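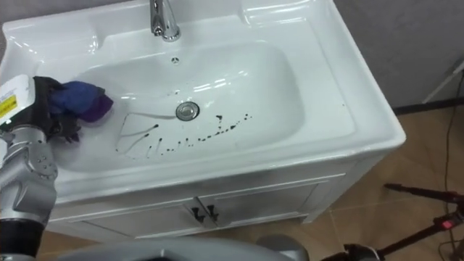 I've cleaned for a living since I left school, the last stretch of it at the Corthorpe, a hotel with 193 bedrooms and a washbasin in every one, and I've got opinions about washbasins. So when Fosberg, who hold the cleaning contract, told us in September that robots would be learning the bathrooms, everyone on my shift asked about jobs and I asked who was going to do the plugholes. Look at the arm with its blue and purple cloth up against the side of the bowl, and those dark streaks and dots running off towards the drain. Any of us would be eyeing up the bit round the stopper already, cloth folded over a fingertip, thinking about the next room.

I don't hate the thing, mind. My wrists are shot and I'd gladly hand over every basin in the building! What bothers me is the sums. We used to go round in teams of 4, and the plan is 2 of us plus a machine, with the same rooms and the same finish time of three in the afternoon. The bosses talk as if wiping is the job. But I'm also the one who spots that a guest hasn't slept in the bed, or that a tap's started dripping (and who then chases maintenance until it's fixed), and none of that is on anybody's sheet.

My sister-in-law works at Canen, the laundry across the road, where they put in folding machines. She says the folding got easier and the day got lonelier, as you end up minding a machine with no one opposite to natter to. I think about that a lot.

If Fosberg want my blessing, they can have it for a decent pay rise and a proper say in which rooms the robot does. I'd start it on the third floor, where the basins are the lowest and my back's at its worst.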